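Covering a work table with kraft paper and a tape grid
Last updated 17th March

A paper cover with a taped grid gives a plain, replaceable surface and makes it easy to put items back in the same place. The method below suits any flat table with a smooth top.

You need
Brown kraft paper, wide roll
Blue painter's tape
Steel rule or long straightedge
Pencil
Utility knife

1. Wipe the table and let it dry. Crumbs under the paper show as bumps later.

2. Roll the paper out with 2 inches of overhang at the front. Pull it tight from the middle outward and tape the underside of the overhang. Light creases are acceptable. Sharp folds are not - they lift the tape.

3. Mark the cell spacing in pencil along all edges. We use 11 inches between tape centers. Smaller cells are hard to use with dinner plates.

4. Lay all the tape lines in one direction first, then the crossing lines. Hold the tape taut, lower it onto both marks, and press from the center out. Do not stretch it or it will creep back overnight.

5. If anything is to be bolted through the paper, cut the holes after taping.

6. Set a few light pieces of tableware on the grid and check that the lines can still be read from where you will stand.

Replace the paper when the tape starts to curl. The Altard roll put down in February needed 4 new strips before it was changed.
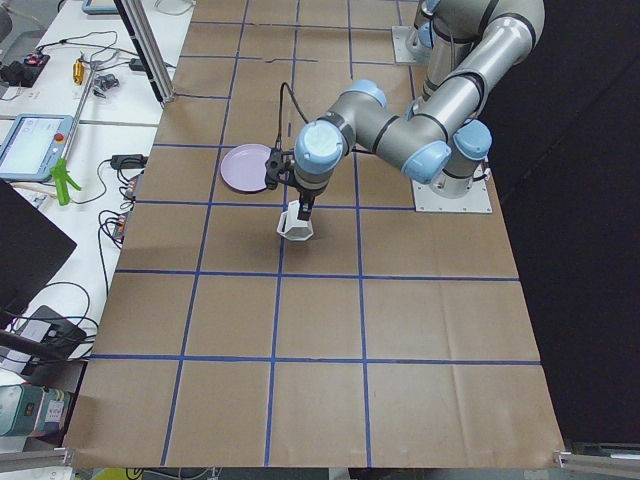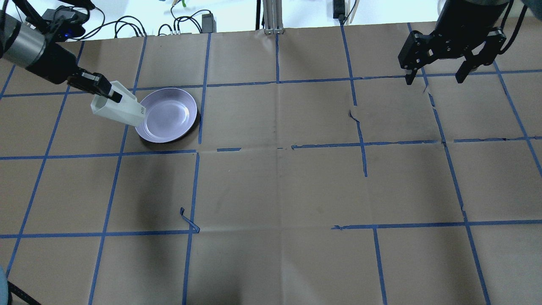
Kraft paper and blue tape grid, with a round lavender plate on the paper.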